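Galeria: Superfícies e Arrumação
Coleção Fitine, espaço Zulport

A presente galeria reúne imagens do espaço de trabalho em que a Zulport apresenta os revestimentos da coleção Fitine e os acessórios de arrumação que os acompanham. A coleção destina-se a bancadas, mesas de apoio e pequenas áreas de triagem, e encontra-se disponível em 18 padrões. Os revestimentos de parede são fornecidos pela Geagea, em regime de encomenda. 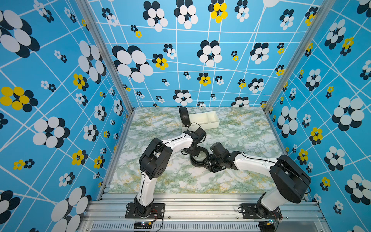
A arrumação de peças miúdas constitui um dos temas centrais desta edição. Recomenda-se que cada bancada disponha de um recipiente próprio para anéis, cabos enrolados, elásticos e outros objetos de reduzida dimensão, que facilmente se dispersam durante o trabalho. O tabuleiro branco de paredes baixas, colocado ao fundo da mesa, possui uma divisória interior que permite separar os objetos por tipo sem recorrer a caixas adicionais. O papel de parede azul vivo, com linhas brancas finas e motivos florais em branco, amarelo e tom escuro, reveste os três lados e contrasta com o tampo claro.

Os tabuleiros podem ser adquiridos em separado, mediante indicação da referência 733. A limpeza faz-se com pano macio e detergente neutro, devendo evitar-se produtos abrasivos. A mesma orientação aplica-se aos tampos, cujo padrão marmoreado requer particular cuidado na escolha dos produtos de manutenção.

Para a seleção do padrão, aconselha-se a observação de uma amostra à luz do local de instalação, de preferência em dois momentos distintos do dia. Os veios variam de zona para zona, pelo que uma amostra de pequena dimensão poderá não representar o conjunto.

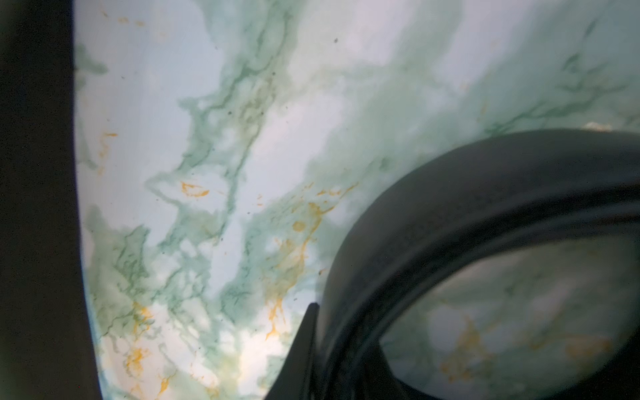

Pormenor do tampo: padrão marmoreado de base clara, com veios verdes e apontamentos amarelo-alaranjados.

As amostras da coleção podem ser consultadas na sala 13 do edifício Cistport, até ao final de dezembro. Os pedidos de catálogo devem ser dirigidos à receção do edifício.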